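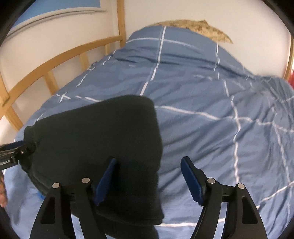 A pine bed with a curved top rail and a checked duvet, with a black fabric item in front.

Surnside housing office revises room checklist for summer changeover

The housing office at Surnside has issued a revised checklist for residents leaving furnished rooms at the end of June. It applies to all 269 rooms in the Fonholm and Kolář buildings and replaces the version used for the past two years.

The main change concerns beds. Residents must now strip the bed completely, including pillows and any fitted sheet, and leave the mattress bare for inspection. Duvets and covers that belong to the room are to be folded and placed at the foot of the bed. Personal bedding must be removed. Under the old list, a made bed was accepted, and inspectors lifted the covers themselves.

Pine frames will be checked at the joints between the posts and the rails. Loose slats should be reported before the room is handed back. Slats reported in advance are replaced at no charge; a slat found broken at inspection is billed at $12. Residents should not tighten the bolts on their own, as the frames supplied by Bikden use a soft insert that strips easily.

Clothing, pouches, bags and straps left on or under a bed will be bagged, labeled with the room number and held for 60 days at the Fonholm front desk. Last summer the office logged 385 such items, more than half of them clothing. Items without a label or room number were the slowest to return.

Posters and framed pictures may stay on the wall until the morning of departure. Hooks put up by residents must come out, and the holes should be left unfilled. Filler bought by residents has not matched the white wall paint in either building.

Inspections start at 9 a.m. and follow room order, starting with the top floor of Kolář. Residents do not need to be present. Printed copies of the checklist are available at both front desks, and a copy will be placed in each room before the first departures.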